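Home | Projects | Minutes | Wiki | Contact

Folding stack weekly – minutes
22/03/2021, started 10 late again
Present: Adebayo Uzor (chair), Benedito Portela (notes), planning, perception, two from tooling on the call
Apologies: Usman site lead

1. Last time's actions
Planner log format – done. Gripper timeout moved into config – done. Docs for same – not done, carried over. Benedito to chase.

2. Perception
Garment mask on dark shirts on white bedding is fine, edges clean. Trouble is the sleeves. If a sleeve is a bit folded the keypoint model puts the cuff too far in and the grasp comes out short. Adebayo thinks labels, perception think it's the model. Agreed to relabel the worst 43 before arguing any more.
Chest print: feature matcher likes big white letters and drags the shirt centre towards the collar. Mask the print out before pose fit. Small change, goes in this week.
Wrinkled hem over the mattress edge – depth drops off there, planner treats it as end of garment. Open.

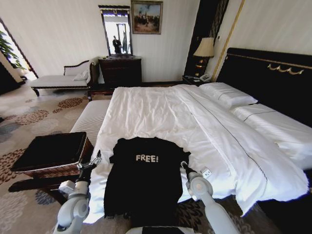
3. Two-arm planning
Both arms now planned in one problem, not one after the other. Slower, but no more waiting on a stale plan. Solve is 788 ms on the bench machine, target was under 500. Benedito wants warm starts from the previous solution, Adebayo wants fewer waypoints first. Try waypoints, then measure again.
Collision padding on the forearms is too fat, rejects sleeve approaches that are perfectly ok. Drop it for the last part of the approach only. Needs a flag, not a hard coded number (again).
Bed surface is still modelled as a flat box. It isn't flat. Height map from the head camera to replace it, Grikbridge branch has most of the code, needs a rebase.

4. Control
Contact detection on soft bedding triggers late. Threshold tuned on a table, obviously. Separate profile for beds, loaded with the task. Wrist camera rate back up to 30, was turned down for the network problem and never put back.
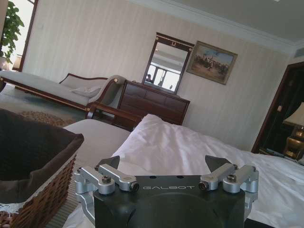 Sketeo – Manipulation Software Team

5. Tooling
Replay viewer now shows head and wrist streams side by side but they drift apart on long runs. Clock sync not the viewer, tooling say. To check timestamps at the recorder.
Nightly sim: 9 failures, all the same missing mesh. Fix the path.
Discusion on moving configs out of the main repo – ran out of time.

6. AOB
Ostham visit moved to June. Release freeze stays as is.

Actions
AU – waypoint test, padding flag
BP – docs, relabel list, rebase
Perception – print masking, hem depth
Control – bed contact profile, camera rate
Tooling – recorder timestamps, mesh path

Next meeting same time, same link.

Contact the team | © Sketeo | Back to top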